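Midasard Museum of the Home
Learning Pages for Younger Readers

What Is a Bed Made Of?

Most people spend a large part of each day asleep. A bed looks like one large object, but it is made of several separate parts, and each part has its own name and its own work to do. These pages explain the parts of a bed, the history behind them, and the way in which a bed is made in the morning.
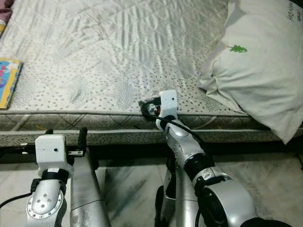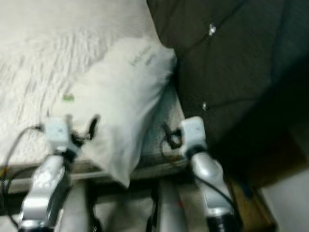 A bed is built up in layers, and it is easiest to learn them from the bottom to the top. The lowest part is the base, which holds everything else off the floor. The mattress rests on the base. Bedding is placed on top of the mattress, and the pillow is placed on top of the bedding. In both pictures a white pillow has come to rest with its lower corner hanging over the edge of the mattress. A pillow in that position needs to be lifted back towards the head of the bed before anyone lies down. In the second picture the headboard can be seen as well. It is dark brown and padded, with seams that cross to make diamond shapes and shiny buttons where the seams meet.

The mattress

The mattress is the thick, soft part of the bed. Some mattresses have metal springs inside them. Others are filled with foam, wool or cotton. Many have more than one kind of filling.

The outside of a mattress is often quilted. Quilting means sewing through two or more layers of material so that they stay together. Without these stitches, the filling could slide about and gather in lumps. Look along the front of the bed in the first picture and you will find a band of quilting with a diamond pattern. The long, narrow trimming that runs beside it is called piping. Piping covers a seam and gives it a neat edge.

The headboard

The headboard stands upright at the end of the bed where the sleeper's head lies. Long ago, houses were draughty, and a tall board helped to keep cold air away from the sleeper. Today a headboard is also useful for leaning against when reading.

Some headboards are plain wood or metal. Others are upholstered, which means that they have been padded and covered. When the covering is pulled inwards at certain points and held there, the work is known as tufting. Buttons are often used to mark those points.

Sheets and bedspreads

A sheet is a large piece of thin cloth. The bottom sheet covers the mattress and keeps it clean. A fitted sheet has elastic at the corners, while a flat sheet has none and must be tucked in by hand.

A bedspread is the top cover. It may be smooth, or it may have a texture, such as raised lines or ripples that can be felt with the fingers. Chenille is one kind of cloth with a soft, raised surface. Its name comes from the French word for caterpillar.

Words to know

Base: the part of a bed that supports the mattress.
Bedding: the sheets, covers and pillows used on a bed.
Piping: a narrow trimming sewn along a seam.
Pillowcase: a cloth bag that fits over a pillow and can be taken off for washing.
Tufting: a way of fastening padding so that it stays in place.

How to make a bed

A large bed is easier to make with 2 people, one on each side. Please ask a grown-up before moving anything heavy.

1. Take everything off the bed that does not belong there, including books and clothes.
2. Move the pillows to a clean chair.
3. Hold the edge of the sheet and pull it gently until the creases are flat. Work from the middle of the bed towards the sides.
4. Tuck in any loose edges and spread the top cover evenly, so that it hangs down by the same amount on each side.
5. Put the pillows back against the headboard. Give each one a shake first to spread out the filling.

It is a good idea to leave the covers folded back for 10 minutes before starting. People lose a little water through their skin and their breath while they sleep, and some of it passes into the bedding. Fresh air helps it to dry.

Beds at the museum

The Grulholm Gallery on the ground floor contains 899 objects from bedrooms of the past. They include warming pans, which were filled with hot coals and passed between the sheets on cold nights. A box bed is also on display. It was built like a cupboard, with doors that could be closed to keep the warmth in.

Younger visitors may practise folding and tucking at the low table beside the gallery entrance. Sheets and pillowcases are provided — please leave them folded for the next visitor.

Something to try at home

With permission, look closely at your own bed. Find a seam and follow it with your finger. Is there piping on it? Is any part of the bed quilted, and if so, what shape do the stitches make? Draw the pattern on squared paper. Drawings may be handed in at the museum desk until 1st December, and a selection will be shown on the wall outside the Grulholm Gallery.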